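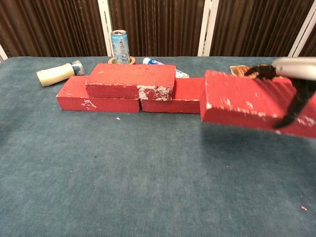 Mayu Takeda

Old house bricks for a garden path, will they last?

Hello all, first proper post on Skeseo so be gentle! We moved into our place in Hunport last year and the back garden is basically a long strip of mud between the kitchen door and the shed. I've wanted a brick path ever since I was little (my gran had one, mossy and wonky and lovely) and this seems like the moment.

The path would be 12 metres long and 96 cm wide, which lets me get the wheelbarrow down it with my elbows intact. I've been offered a load of old red house bricks from a wall that's coming down a few streets away. They're free if I collect. Some have bits of mortar stuck on, some have paint, and a fair few are chipped at the corners, which I quite like.

The trouble is everyone tells me something different. My brother-in-law says any brick will do as long as it's laid on sand. The man at the Cikside reclamation yard says house bricks will crumble after one hard winter and I should buy proper pavers, but then he does sell proper pavers. And an online calculator told me I'd need 2,000 bricks, which is going to be a lot of trips in a Fiesta.

So — can I use them? How deep do I have to dig? And do I need cement or can I get away without? I've laid precisely no bricks in my life but I'm fairly stubborn. The soil is clay, heavy, sits wet all through March, and the garden slopes very slightly towards the house, which I'm told matters.

Botond Szénási

Hi Mayu, I did nearly this exact job two summers ago and I'm still walking on it, so here goes.

Both of them are half right. Ordinary house bricks vary hugely. The ones from the outside face of a wall are often decent, the ones from inside the wall can be really soft, and soft bricks in wet clay soak up water, freeze, and then the top pops off in flakes. You can't always tell by colour. Knock two together: a good hard one rings, a soft one gives you a dull clunk. You can also leave a few in a bucket of water overnight and then put them in the freezer for a day, and do that several times over. It's rough and ready and your family will complain about the freezer, but the bad ones do show themselves. Put those aside for a border or to stand pots on.

Your calculator is way out! I'd bet it was set for a double-thickness wall. Your path comes to eleven and a half square metres, and laid flat with the big face up you get through forty or so bricks a metre. I'd collect 550 and expect to reject some. If they've got a frog (the dip in one side), lay them frog down and make sure the sand fills it, or they rock. On edge looks smarter and takes more wear but eats a lot more bricks.

Digging: you want 100 mm of compacted hardcore, then 40 mm or so of sharp sand, then the brick. So dig out roughly 200 mm on clay, and put a geotextile membrane under the hardcore or it'll slowly disappear into the mud. Hire a wacker plate for the weekend. I tried tamping mine by hand with a fence post for a whole Saturday morning and then gave up and rang the hire shop anyway.

Edges matter more than anything else. If the edge bricks can wander, the whole lot wanders. I set mine in a strip of concrete along both sides and laid everything in between dry on the sand, with kiln-dried sand brushed into the joints. No mortar in the middle, so if one fails I lever it out and pop another in. I've replaced four so far.

About the slope. Please don't send the rain to your kitchen door. Tilt the path sideways a bit, 1 in 60 is plenty, so it runs off into a bed, and keep the finished surface at least 150 mm below the damp proof course where it meets the house. If you can't get that, stop short and put a gravel strip in with a drain.

Mortar cleaning is boring. Old lime mortar comes off with a bolster and a bit of swearing. Hard grey cement mortar usually takes half the brick with it, so leave those behind. Wear goggles, and a dust mask too. I wouldn't bother with the paint if it's on a side you can bury.

Gravelbelly

just buy pavers mate. did my mums with old bricks and it was like an ice rink by november, green all over. shes had to put chicken wire on it

Pip from the allotments

I'd say go for it, but I agree with the reply above about the slime if your garden's shady! Mine gets sun till teatime and a stiff broom twice a year sorts it. The bit under the plum tree is another story and I do go carefully there after rain.

One thing I'd add is pattern. Basketweave looks gorgeous with old bricks in theory, but it needs them to be two widths to one length and old ones rarely are, so you get creeping gaps and by the third metre you're in tears. Running bond across the path is much more forgiving (and there's far less cutting). Lay out a metre of it on the lawn first and see what you think from the upstairs window.

Kocsis on the ring road hire out block splitters as well as wacker plates, which saved me a lot of bother at the shed end where it all had to go round a corner. Ask for a fresh set of blades, the ones I got first were blunt as butter knives.

Comments

Mayu Takeda: Thank you all so much! I did the knocking test on a dozen and most of them ring. Freezer negotiations are ongoing.

Tess_B: Would the sand method do for a drive? We've got a small car.

Botond Szénási: @Tess_B not with house bricks, no. You'd want proper clay pavers and a much deeper base.

oldmanriver: check the neighbour really owns that wall before you turn up with a boot full of buckets. Speaking from experience.

Related

Getting moss off a north-facing patio
How do I find my damp proof course?
Lime mortar or cement for a low garden wall
Gravel path keeps ending up on the lawn
Can I lay slabs straight onto clay?

Contact Skeseo | Copyright Skeseo and its contributors | Back to top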